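Questions we get about robots and chores

Last updated November 29, 2020

Since we opened the Tokiritz page in April, readers have sent us many questions, and most of them are the same few questions in different words. We put the answers in one place. If yours is missing, write to us through the contact form.

Can a robot clean my home today?

A part of it. Vacuum robots are common and they do floors well enough, if you pick up the socks and cables first. A robot that goes from room to room and does whatever needs to be done does not exist as something you can buy. What you see in short videos is usually one task, practiced many times, in one room.

Which chores are the closest?

The ones where the object is hard and always stands in the same place. Moving cups from a rack to a shelf is realistic. Wiping a flat table is also realistic, although corners stay dirty. At the Todmont workshop they have an arm that puts finished parts into trays, and it works through the whole shift with one person checking on it.

Why is soft material so difficult?

Because it has no fixed shape. A box looks like a box from every side, but a towel or a plastic bag looks different each time you touch it. The machine must find an edge, hold it without tearing it, and notice when it has slipped out of the fingers. People do this by feel. Most grippers feel very little.

Can it take out the trash?

We receive this one more than any other. Taking out the trash sounds like one chore, but it is a chain of small ones: loosen the bag from the rim, gather the top, close it, lift it, carry it to the door, and put a new bag in. Each step has been shown somewhere. The full chain, without help, is still rare. The rim is where we see the most trouble, as two fingers of metal must get hold of a thin film that lies tight against the can.

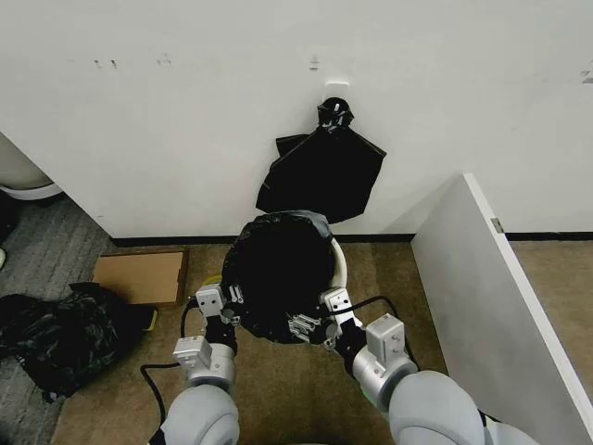 Two arms working at the rim of a bagged trash can, with another black bag on the wall hook.

In our own log for this task we have 1,717 attempts. We count an attempt as good only if the bag leaves the can closed and in one piece. Black bags are harder for our cameras than white ones — the folds are shiny and dark at the same time.

Does it need two arms?

For bags and laundry, yes, in our opinion. With one arm you can pull, but you can't hold the can or spread the opening. For shop-floor work one arm is often enough.

Is it faster than a person?

No. On the Skernness test list there are 13 chores, and a person was faster in all of them. In 12 the difference was large. The exception was sorting screws by size, where the person won by very little.

What about the shop floor?

There the situation is better. The light is constant, the parts are known, and no child leaves a toy in the way. Sweeping up and emptying bins at the end of the day are still done by hand in almost every shop we visited.

Can I buy the Hamada arm you write about?

Not for home use. It is sold to workshops and schools, and it needs a fixed mount and a trained person near the stop button.

When will it be ready for homes?

We don't give a year. We did it once and we were wrong.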